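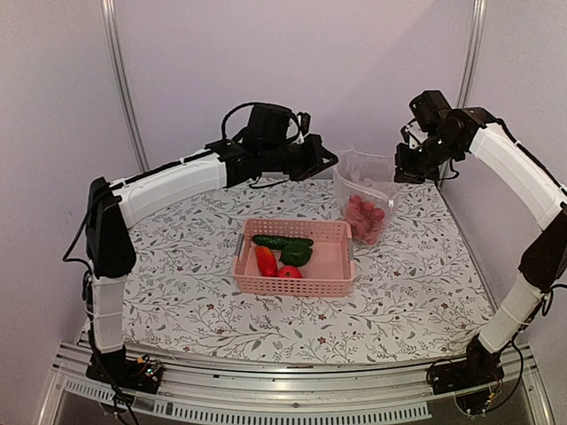 *Le panier rose et le sachet, entre les deux bras.*

## Le sachet

Nazanin Mohammadi descendit à l'atelier un samedi, vers sept heures, avec la clé que Clarden lui avait laissée en partant à l'hôpital. Le local occupait le fond d'une cour, à Prurketville, derrière un magasin de pneus. Elle alluma le chauffage, puis l'ordinateur, et garda son manteau.

Son oncle avait commencé les bras dans sa cuisine. Ils étaient descendus à l'atelier quand la table n'avait plus suffi pour manger. Il y avait mis deux hivers et 1000 euros, sans compter les câbles, qu'il récupérait. Dans le cahier, il appelait l'ensemble Cultitum. Elle n'avait jamais demandé pourquoi.

La dernière page écrite disait : « Vider le panier dans le sachet. Fermer. Cinq fois de suite sans y toucher. » Il y avait deux bâtons en dessous.

Elle fit le tour du rail en aluminium avec une clé et resserra ce qui se laissait resserrer. La nappe à fleurs était celle de la cuisine, avec ses branches grises. Clarden l'avait posée parce que les pinces glissaient sur le plateau nu. Elle la lissa du plat de la main, sortit les légumes du sac de courses et lança le programme.

Le premier poivron tomba à côté. Le concombre, qu'elle croyait le plus difficile, passa tout de suite. La tomate posa un autre problème : le bras gauche la serrait trop. Elle chercha la valeur dans le fichier, la baissa de 5, recommença. La tomate glissa. Elle remonta de deux.

À dix heures, Zamani passa la tête par la porte. Il louait le local voisin et réparait des machines à coudre.

— Il est rentré ?

— Mardi, peut-être.

Il regarda les bras se chercher au-dessus du plastique.

— Ils sont lents.

— Oui.

— Lui aussi, il est lent.

Il alla chercher du café et revint avec deux tasses. Ils burent debout. Le bras droit lâcha le bord du sachet, attendit, le reprit un peu plus bas. Zamani proposa une ficelle autour du col. Nazanin répondit que ce n'était pas dans le cahier.

Elle essaya encore trois fois avant midi. À chaque essai, elle notait l'heure et le légume qui avait posé problème. Pour l'aubergine, elle écrivit seulement « peau ».

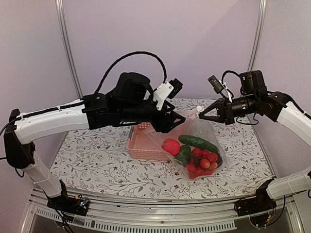
## Mardi

Clarden ne rentra pas le mardi mais le jeudi, en taxi, avec une canne qu'il oublia dans le coffre. Il voulut voir l'atelier avant l'appartement.

Il s'assit sur le tabouret et lut le cahier depuis la page de samedi. Il lut lentement, en suivant avec le doigt.

— Tu as touché à la pression.

— Oui.

— De combien ?

— Moins cinq, puis plus deux.

Il hocha la tête et écrivit « moins 3 » dans la marge, en petit. Ensuite il demanda où étaient passés les légumes. Elle les avait mangés dimanche, en salade, avec Zamani. Il trouva cela normal, mais il aurait fallu noter leur poids.

Elle retourna au magasin en acheter d'autres. Quand elle revint, il avait défait un collier sur le câble du bras gauche et cherchait ses lunettes pour le remettre.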